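05/07/2021

Well, we've gone and done it. The deposit is paid on the river trip and I've been walking about the house all afternoon feeling pleased with myself and slightly ill, which I suppose is what booking a holiday feels like now. I'd forgotten!

It's the small boat in the end, the one Troreck run out of Tonddale, and not the big ship. We went back and forth over it for weeks (I have the brochures on my side of the bed and they slide off whenever I turn over). The big one had the theatre and the three pools and a climbing wall I would never have gone near, but the more I read about boarding times and testing on the pier and which dining room you were allowed into depending on your deck, the more tired I got. The river boat takes 70 passengers when it's full, and they're sailing with 43 until further notice. I could learn nearly everybody's name by the second breakfast.
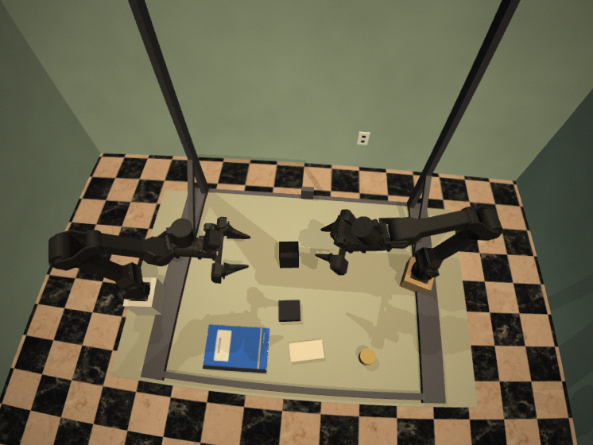 The other thing in its favour was the cancellation terms. After what happened in April, when the Kurnico cruise was called off with our bags already labelled in the hall, I read every line of the conditions with my glasses on and a pencil in my hand. Kurnico did give the money back, I'll say that for them, but it took so long that I'd begun to think of it as gone, and when it finally landed it felt like a present. Troreck will let us move the dates up to 30 days out without a fee, and after that it turns into a credit. I rang to make sure I'd understood, and the girl on the phone was lovely about it and didn't hurry me at all, even when I asked the same thing twice in different words.

We've taken a cabin on the lower deck, on the side away from the engine. I did want the one with the little balcony. I had it open on the computer for days and kept going back to look at the two chairs. But it was a good deal dearer and we'll be up top most of the time anyway with a rug over our knees, watching the banks go by, and the money saved will do for the day trip to the Vigfúsdóttir gardens, where there's supposed to be a walled orchard and a tearoom with proper scones. I've wanted to see those gardens for years. I used to have a picture of them on the calendar in the old kitchen, and I left it up long after the year had finished because I liked the colour of the gate.

It's 10 nights altogether. I've started a packing list on the back of an envelope, far too early, and so far it says seasick tablets (on a river!), good torch, grey cardigan, masks, the cards, and something I can't read. I must find out if there's a kettle in the cabin. The brochure says "tea and coffee making facilities available", and that could mean a trolley at the end of the corridor, and I'm not walking down a corridor in my dressing gown in front of 43 people.

Rain on and off all day. I got the washing in just in time and then had to put it out again. Lamb chops for tea, with the last of the beans. I'll ring about the kettle tomorrow morning, and look for the big suitcase, the one with the good wheels.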